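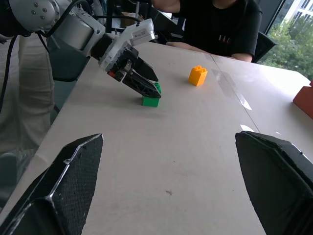
Hard plastics to be collected separately in Clenow from February

Households in Clenow will be able to hand in rigid plastic items such as toys, building blocks, buckets, plant pots and storage boxes separately from general waste from February. The district council approved the change at its last meeting before the winter recess. Until now these items have gone into the residual bin, and from there to the energy recovery plant at Nurmont.

The service will run alongside the existing packaging collection. Bottles, tubs and trays stay in the lidded bin as before. Rigid items that are not packaging go into a clear sack, to be left beside the bin on every second packaging collection. Sacks will be delivered with the new calendar, and further rolls can be picked up from the library and from the Arboleda Road recycling centre.

The decision follows a trial on the Arboleda estate, in which 488 households took part over 6 months. The average yield was 115 grams per household per week, slightly below the forecast made when the trial was set up. Contamination was also lower than forecast, and the council's waste services department regards the second result as the more important one.

"A small clean load can be sold. A large dirty one has to be paid for twice, once to sort it and once to burn it," said Gladys Restrepo, head of waste services.

Most of the contamination in the trial consisted of items made from more than one material. Toys containing batteries, speakers or motors were the most frequent problem, followed by garden hose and by buckets with metal handles still fitted. Metal handles are accepted under the final rules. Hose is not.

What is accepted

Accepted items must be rigid, empty and free of electrical parts. The published list includes toy bricks and blocks, plastic figures, sandpit tools, washing-up bowls, laundry baskets, crates, coat hangers, plant pots of any colour and garden chairs that have been taken apart. Small screws and pins may be left in place.

Loose building blocks should be put into a tied paper bag inside the sack. During the trial, small pieces fell through the first screen at the sorting hall and were lost to the fines, which are sent to landfill. Paper bags are opened by hand before the screen. Plastic bags are not to be used for this purpose, as they are removed with the film fraction.

The following remain excluded: foam, film, hose, inflatable items, vinyl flooring, paint containers with residue, and anything with a plug, cable or battery compartment. Electrical toys should be taken to the small appliances container at the recycling centre, where batteries can be handed over at the counter.

Sorting and onward sale

Sorting will be carried out by Trindska, which already holds the district's packaging contract. The company will separate the material by polymer with near-infrared units and by colour with a second optical stage. Black and very dark items reflect too little light for the first stage and will be picked out manually, then tested in a float tank.

Polypropylene and polyethylene will be sold as washed flake. ABS and polystyrene are harder to separate, because their densities overlap with those of several filled grades, and will be stored until there is enough for a full load. According to Jairo Betancur, process engineer at the company, ABS was present in the trial material in larger amounts than the planning study had assumed, mostly from toys and appliance casings.

Older toys raise a separate question. Pigments and stabilisers used in past decades may contain cadmium, lead or brominated compounds above the limits now applied to new products. Trindska will take a sample from each load and test it by X-ray fluorescence. Loads that fail will go to Nurmont for incineration, with the cost shared equally between the company and the district.

Items in good condition should still be passed on for reuse first. The reuse shop at the recycling centre accepts complete sets and larger toys. Its manager, Socorro Cuadros, has asked that sets be washed and that missing pieces be noted on the box.

Cost and review

The contract runs for 2 years, with an option to extend. Payment is by the tonne accepted at the gate, adjusted each quarter against the sale price of mixed rigid plastics. No separate charge will appear on household bills during the first year.

Councillor Rochelle Doucet voted against the proposal, arguing that the extra vehicle round had been costed on trial conditions and would be longer in the outlying villages. Officers replied that the villages will be served by a split-body vehicle already in use for packaging, with no additional round. Doucet's amendment asking for fuel use to be reported separately was accepted.

Gate weights, rejection rates and fuel use will be published on the council website each quarter. Questions about sacks and collection points can be put to the waste services desk, which opens at 8.30 am.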